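Chapter 4
Steam, Heat and the Cooking of Grain

Last updated: Dec 31, 2022

Dry grain keeps for months because it holds very little water. To become food it must take that water back. When a grain of rice is heated in water, the starch inside it begins to swell and soften, and the hard, chalky centre slowly disappears.

This chapter deals with how heat moves through a pot of grain. Section 4.1 covers boiling in an open pan. Section 4.2 covers the closed pot, where steam carries heat to the grains at the top. Section 4.3 follows a trial at the Kurnstead school kitchen, in which 42 batches of rice were cooked by two methods and weighed before and after. The full table is on page 84.

Before starting, you should be able to explain the difference between boiling and evaporation (Chapter 2) and read a kitchen thermometer. Key words are starch, absorption, condensation and vent.

A lid changes the result a good deal. Steam meets the cooler metal, turns back to water and drips down on the grain.

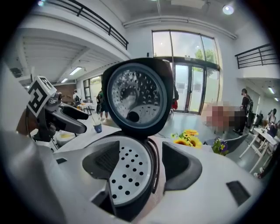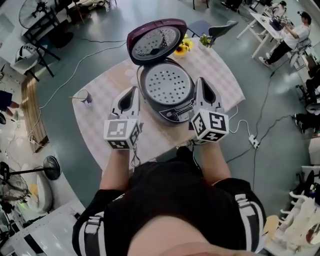
Fig. 4.1 Rice cookers with the lid raised, showing the perforated inner plate.

Contact: Bethel Fikre, Randimville Schools Press | © Randimville Schools Press | Back to top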